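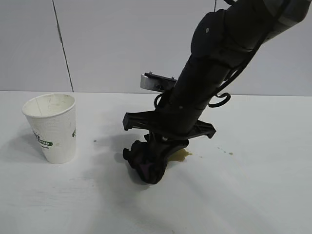 Heiskanen Opens Its Set of Hand-Guided Robot Demonstrations to Outside Laboratories

SOTTHORPE, 12/15/18 - Heiskanen, a maker of teaching equipment for robot arms, announced today that it will share its first large set of recorded demonstrations with university laboratories and small companies. The set is called Brernwood. It contains 2890 demonstrations of table tasks, and in each of them a human operator showed the task to the arm, either by moving it by hand or by driving it from a distance with the company's Karemov controller.

The tasks come from kitchens, canteens and offices. They include wiping up a spill with a cloth, putting a lid on a box, folding a small towel, sorting spoons and moving cups from one side of a table to the other. Wiping is the largest group, with 913 demonstrations.

"We have chosen wiping as our main task, and it was not an easy choice," said Martti Riihimäki, who leads the demonstration work at Heiskanen. "A cloth has a different shape each time you pick it up. A spill also has no fixed shape. The operator must press enough, but not too much, and he must decide by himself when the table is clean. It is very difficult to write this down as rules. To show it with the hand is much easier."

Two ways of showing

In the first method the operator holds the arm near the wrist and leads it through the movement, while the joints are set so that they give little resistance. The positions are recorded during the whole movement. This method is quick to learn, and new operators at Sotthorpe usually begin with it.

In the second method the operator sits at a separate desk and holds the Karemov controller, a small arm with the same joint order as the large one. When the operator turns the wrist of the small arm, the wrist of the large arm turns in the same way. The controller gives a light push back to the hand when the gripper meets the table. According to the company, this is important for cloth work, where an operator without any feeling of contact tends to press too hard or to wipe in the air.

Most of the wiping demonstrations were made with the second method. The reason is practical - when a person stands at the table and holds the arm, his hands and sleeves are also in the camera view, and they are not there later when the arm works alone.

Each demonstration in Brernwood comes with the joint positions, the opening of the gripper, the camera video and a short written note from the operator. Unsuccessful attempts are also included and are marked as such. In the wiping group these are for example attempts where the cloth slipped from the gripper, where a cup was knocked over, or where the liquid was only pushed to another place on the table.

Training of operators

Before an operator may record for Brernwood, he or she must finish 60 practice attempts. Sudheer Sundaram, who is responsible for the training of operators, said that the early attempts are often too careful.

"New people move very slowly and they stop many times, and then the robot also learns to stop," said Sundaram. "We ask them to do it as they would do at home. If you spill tea at home you do not think about it for a long time, you take the cloth and wipe. I also ask them to look at the video of the arm's camera, and to not stand up for looking at the table directly. The robot cannot stand up."

Operators are free to choose how they grip the cloth and from which side they start. Heiskanen at first gave one fixed way of wiping to everybody, but gave this up after a few weeks. The different habits of the operators are now kept in the set, and the written notes tell which side was used first.

What is available

Laboratories can ask for the complete set or for single task groups. There is no fee for teaching and for research that will be published. Companies pay a yearly fee, which depends on their number of employees. A smaller package with some 1000 demonstrations is prepared for courses where students have only ordinary computers.

The package also includes the drawings for the wrist bracket and a guide for placing the cameras, so that other groups can add demonstrations in the same format. Heiskanen will check the added demonstrations before they become part of Brernwood. The first requests will be answered before the end of December.

The company does not sell a finished cleaning robot and has no plan to do so. The next task groups will be pouring from a jug and opening bags, both with the Karemov controller.

About Heiskanen

Heiskanen develops controllers, brackets and recording software for teaching robot arms by demonstration. Its office and recording rooms are in Sotthorpe. Requests for the Brernwood set and questions from the press can be sent to the Sotthorpe office.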